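Staltaso packing room – food handling check, table 14
Month: January. Time of check: 10.30

1. Table top wiped before start, no crumbs or juice spots
OK.

2. Side walls and back wall clean
Partly. There is a small dark mark on the right wall, near the middle edge. Please try first with warm water and soap. If it stays, write it in the repair book under number 114.

3. Trays without cracks, rim not sharp
OK. I passed a dry cloth along the rim and it did not catch anywhere. Old trays from Zastent must still be sorted out – two of them in the cupboard have a rough corner.

4. Fruit inspected before bagging
OK. No soft places and no broken skin. One apple had a sticker from the shop and I removed it. The stickers should come off at washing, please remind the morning group.

5. Bags suitable for food, zipper closes on full length
OK for the bags I tried. The box says 500 pieces, but the order form says 1000. Somebody should ask Ghorbani if a second box is coming.

6. Bag not overfilled
OK. Small fruit and one apple together is fine. With three apples the zipper opens again when the bag is lifted.

7. Bag and tray stand apart until the bag is checked
OK, see photo.

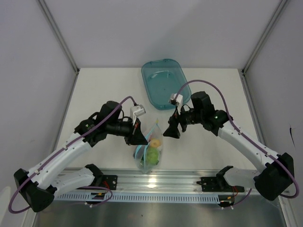

Item 7: bag with a green apple and a small yellow-orange fruit, empty tray behind it.

8. Waste bin with lid
Not OK. The lid does not close on the left side. Same comment was made last month.

9. Hand washing place has soap and paper
Soap yes, paper almost finished.

Result: passed with comments. Points 2 and 8 to be checked again before the next delivery.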